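Two grippers, one cube, and a lot of coffee
Posted 07/09/2019

So I finally got the two grippers going head to head in the simulator! If you've been reading for a while you know I've been going back and forth on this since spring. The Armont is the wide one with the soft pads, and the Zasent is the skinny one with the pointy fingers that everybody on the forum seems to love. I can only afford one of them in real life (and even that is a stretch), so I figured I'd drive them both around a virtual room first and see which one makes me swear less.

The room is one I've used before. Two arms over a white work surface, some furniture, soft light. My first test is always the Rubik's cube, scrambled, all by itself on the surface. It's a nice thing to practice on because the stickers tell you right away which way it's turned, even from a steep angle.

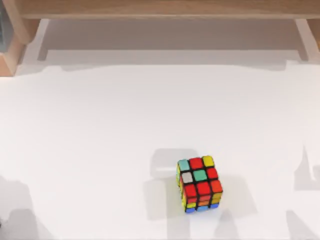 The cube from the overhead camera, arms out of view. You can still see their shadows at the bottom and on the right.

I gave each gripper 60 tries at picking up the cube and setting it back down the same way around. The Armont was great at this. Those wide pads just swallow the sides, and I could come in pretty crooked and still get a hold. The Zasent was fussier. Come in a little off and it spins the cube on you, and then you have to back out and line up all over again. I did 7 in a row at one point without a miss and got very excited, and then dropped the next one.

But then you try to work near furniture, and wow, the wide gripper is a pain. My arm controller is the cheap one from Hollenstein (still no complaints!) and I had it set to slow mode the whole time, and I was still bumping into things. 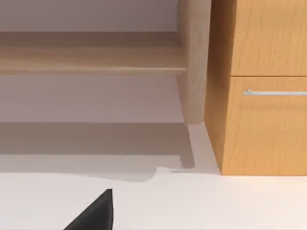

Down by the shelf leg and the cabinet, with the black fingertip poking up at the lower left.

That gap between the leg and the cabinet is tiny down at the floor. Thin things lying flat are where I lose the most time anyway, and a slim finger lets me see what I'm doing. With the fat pads, half my picture is gripper. Bar handles like the one on that drawer are another spot where I'd take skinny fingers any day.

Samran Boonyarit wrote to me after my last post and said to stop fooling with grippers and fix my camera angle. He's kind of right. I moved the close camera back a bit and it helped both of them more than any setting I'd changed all week. Thanks, Samran!

I'm leaning Zasent. Next I want to run the drawer with both, and then maybe the Ikdale camera mount if the price ever comes down.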